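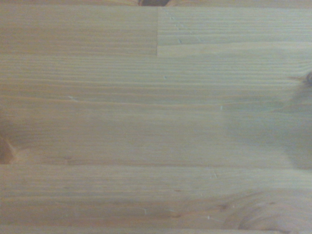

Ita Cronin asked whether a scheduled post still goes out if she has logged out of the linked account in the meantime. It does. Vuritz holds its own access token for each account, so logging out on a phone or laptop has no effect on the queue. Changing the account password usually does, and the post then moves to Held.

Vuritz — post scheduler for bloggers

Last updated: July
Reading time: 2 minutes

Vuritz queues text, photo and link posts from one blog to the social accounts attached to it. The standard plan covers 3 accounts and a queue of 300 posts. Drafts are not counted towards the queue.

Posting
Each post is written once and can be edited separately for every account. Captions that exceed a network's limit are flagged in red and are not trimmed. Disappearing posts and stories are not supported; a reminder can be sent to your phone instead.

Comments and messages
Replies from all accounts are collected in a single inbox. Message requests from strangers sit in a separate folder, with photos blurred until opened. Blocking a sender in Vuritz also blocks them on the network, where the network permits it.

Held posts
A post that fails is retried twice, then held. Reconnect the account under Settings, Accounts, and choose Release. Held posts keep their original order — the times will need to be set again.

Export
The queue and the inbox can be exported as CSV. Photos are exported at the size they were uploaded. Cancelled plans keep export access for 2 months.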